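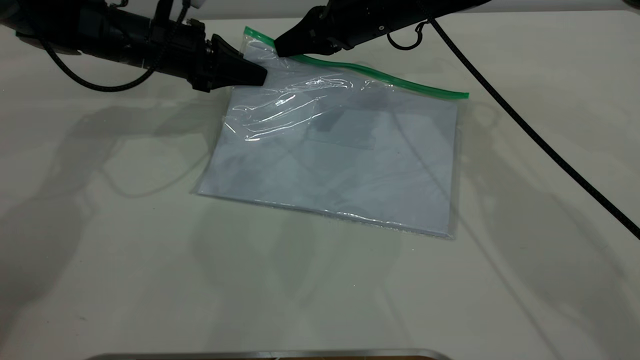

## 4. Setting up the zip-bag trial

Issue of 5/6/19. This section applies to the two-arm station at Skuvelard and to any station built to the Stullonent layout. It covers the closing trial only.

### 4.1 Placing the bag

1. Clear the table and move both arms to the rest position.
2. Put one sheet of white paper in a clear bag with a green zipper strip.
3. Lay the bag flat, with the zipper strip along the top edge and the long side running left to right.
4. Smooth the plastic over the paper. Small creases near the zipper are acceptable.
5. Check that the left end of the strip can be reached by both grippers.

**Note:** Shadows from the arms and cables will fall across the table. Do not move the lamps to remove them. The Brillach policy was trained under the same lighting, and results taken under other lighting must be filed separately.

### 4.2 Running the trial

6. Load the policy and select the closing task.
7. Start recording before the arms are released.
8. Allow the left arm to approach the upper-left corner of the bag.
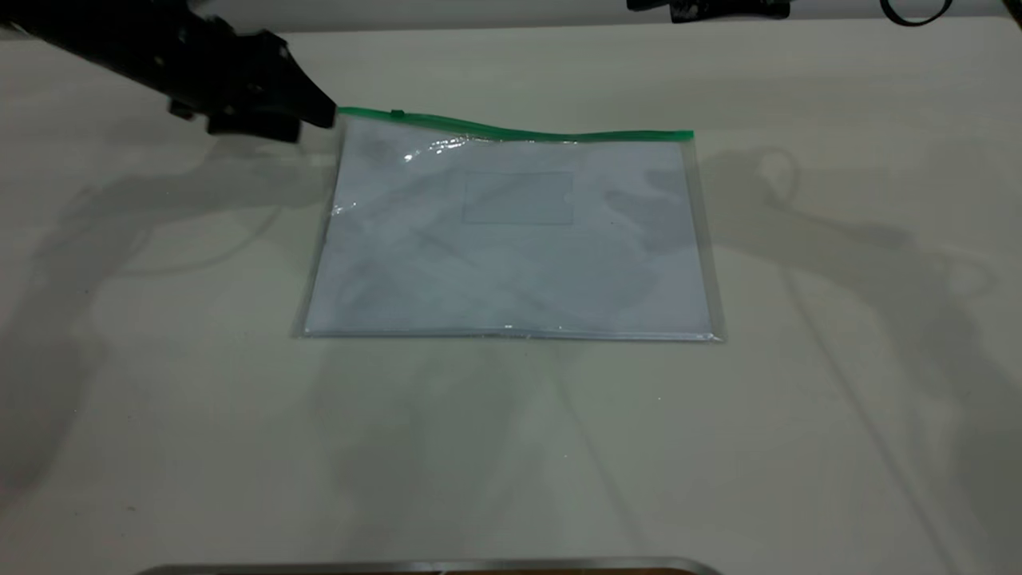
*Figure 4-2. Gripper at the left end of the zipper strip, with the slider tab to the right of the fingertips.*

9. Let the trial run until the policy stops or 80 seconds have passed.
10. Enter the outcome as "closed", "part closed" or "not closed". A bag that has left the table is entered as "not closed".
11. Return both arms to rest before touching the bag.

**Caution:** Keep hands clear of the table while the arms are powered. Use the stop button if a cable catches on a gripper.

### 4.3 Scoring

A full set consists of 500 trials. Replace the bag after every 41 trials, or sooner if the strip is torn. Partial sets may be kept for study but must not be included in the results table.

Scores are worked out by the Domański method, under which a part-closed bag receives half a mark. Trials stopped by the operator receive no mark and remain in the total. The training set for this task holds 1736 recorded runs; none of these may be used again for scoring.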